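Intro to Stage Acting, Week 5: Talking to Yourself Out Loud

Okay, soliloquies! I love these, and I know a lot of you are dreading them. Read the Gondal speech from "The Leslow Widow" (handout page 88) before we meet again, twice if you can stand it.

1. Find who you're talking to
Aqeel Hayat, who taught me, always said a soliloquy is an argument with one person missing. Pick that person. Your mother, the audience, God, whoever, but stick with them to the end of the speech.

2. Run it at the mirror
Five minutes, full voice, no script. Watch your eyes, mine used to wander all over the place (still do when I'm tired).

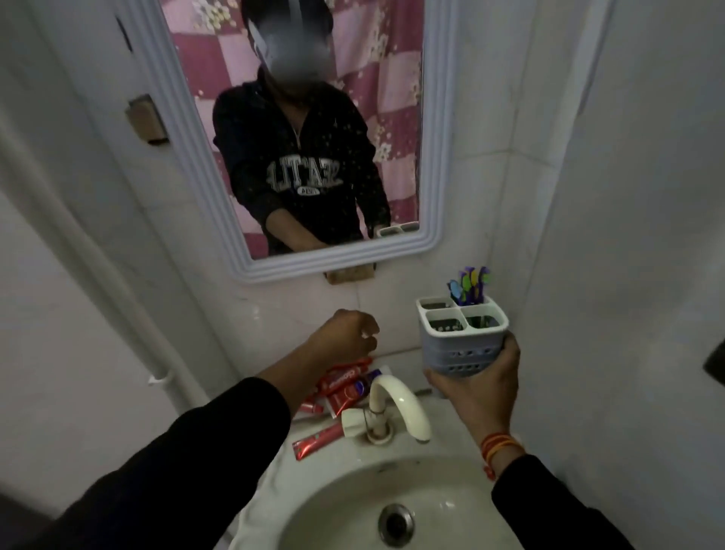
3. Mark the turns
Pencil a slash wherever the thought changes. I got nine in the Gondal speech, Mohsin got six, and we're both happy with ours.

Bring your marked copy to Room 659. We'll hear four or five of you, then start on Zadia's letter scene.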